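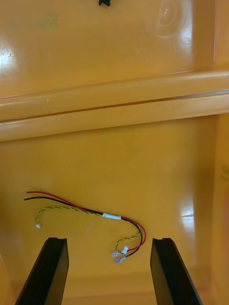 Fio vermelho, fio preto e par entrançado amarelo e verde, num tabuleiro amarelo-alaranjado.

Relatório de progresso n.º 2
Projeto: Sorerus, terceiro álbum dos Okbridge
Entidade beneficiária: Kodico, edições musicais
Terça-feira, 22 de maio de 2018

1. Ponto da situação

O presente relatório cobre o período desde a entrega do relatório n.º 1 e diz respeito à gravação, mistura e preparação da edição do álbum Sorerus. As captações estão terminadas. Foram gravadas 17 faixas, das quais ficarão 12 no disco. As restantes ficam guardadas para um eventual EP, que não faz parte do orçamento apoiado.

A mistura está a meio. Seis faixas têm mistura aprovada pela banda e pela editora, duas estão em segunda versão e quatro ainda não começaram. A data de saída mantém-se em julho, conforme a candidatura. Não pedimos prorrogação.

2. Gravação

As sessões decorreram no estúdio Yokoyama, em dois blocos. No primeiro gravaram-se bateria, baixo e guitarras de base, com a banda a tocar em conjunto na sala grande. O segundo ficou para vozes, teclados e sopros. Estava previsto um dia para o quarteto de sopros e foram precisos dois, porque os arranjos de duas canções tiveram de ser transpostos meio tom abaixo depois de gravadas as vozes. O dia extra foi pago com a verba de imprevistos.

A produção está a cargo de Ketill Hedegaard, que também faz a mistura. Na candidatura estas funções estavam separadas. A alteração foi comunicada por correio eletrónico antes do início das sessões e baixou o custo total desta rubrica, como se vê no ponto 5.

Houve um atraso de quatro dias na entrega das pistas de voz. A cantora esteve com uma laringite e preferimos adiar a sessão. O atraso foi absorvido no calendário da mistura.

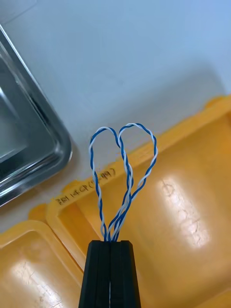

Fio azul e branco em par entrançado, com duas voltas em forma de coração.

3. Direitos e repertório

Todas as canções são originais, com exceção de uma versão de um tema tradicional. O arranjo dessa versão está registado em nome da banda. As percentagens de autoria foram fechadas por escrito entre os cinco membros e o letrista convidado, Levente Orbán, que assina três letras. Falta a assinatura de um dos músicos de sopro na declaração de cedência de direitos conexos. O documento já lhe foi enviado e será anexado ao relatório final.

A canção "Cais do meio" usava na maqueta um excerto de uma gravação de rádio. Não conseguimos identificar o titular dos direitos e o excerto foi retirado. A introdução foi regravada com harmónio.

4. Edição e divulgação

A edição física será de 1.000 exemplares em vinil, com encarte de oito páginas. Pedimos orçamento a duas fábricas e escolhemos a que garantia o prazo, embora fosse um pouco mais cara. O disco de teste deverá ser aprovado na primeira semana depois da masterização. Não haverá CD - a banda decidiu assim e a editora concordou, vistas as sobras do álbum anterior.

O primeiro single foi publicado nas plataformas digitais e teve 3.742 audições na primeira semana. É mais do que o single equivalente do segundo álbum, mas menos do que tínhamos indicado como objetivo. Passou em duas rádios locais e numa nacional, esta última em horário noturno. O segundo single sai três semanas antes do disco, acompanhado de vídeo. A capa está escolhida e o alinhamento está fechado, salvo a ordem das duas últimas faixas do lado B.

Estão confirmados cinco concertos de apresentação e há outros dois em negociação. Um dos confirmados é de entrada livre, ao ar livre, e cumpre a contrapartida pública prevista no contrato. A sala inicialmente reservada para a estreia mudou de programação e foi substituída por outra com menos lugares sentados.

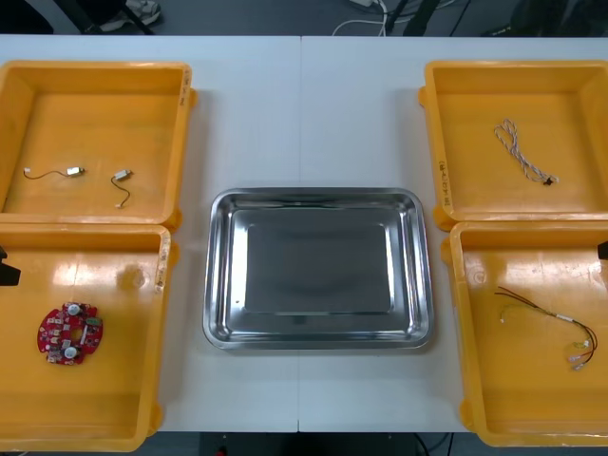

Mesa branca com quatro tabuleiros amarelo-alaranjados e um de aço inoxidável ao centro.

5. Execução financeira

Estúdio e técnicos: executado na totalidade.
Músicos convidados: executado na totalidade, com o dia adicional imputado a imprevistos.
Produção e mistura: paga a primeira metade. Prevê-se uma poupança de cerca de 3.000 euros face ao orçamentado.
Masterização: por executar.
Fabrico do vinil: paga a adjudicação, o restante vence na entrega.
Vídeo e promoção: executado em parte.

Pedimos autorização para transferir a poupança da rubrica de produção para o fabrico do vinil e para o aluguer de equipamento de som no concerto de entrada livre. Os comprovativos de despesa seguem em anexo, numerados pela ordem do mapa.

6. Próximos passos

Concluir as seis misturas em falta e enviar o disco completo para masterização. Aprovar o disco de teste. Gravar o vídeo do segundo single, cuja rodagem ocupa dois dias e ainda depende da licença para filmar no molhe. Fechar os dois concertos em negociação ou, se não for possível, comunicar o calendário definitivo com cinco datas.

O relatório final será entregue até trinta dias depois do último concerto de apresentação, com dois exemplares do disco.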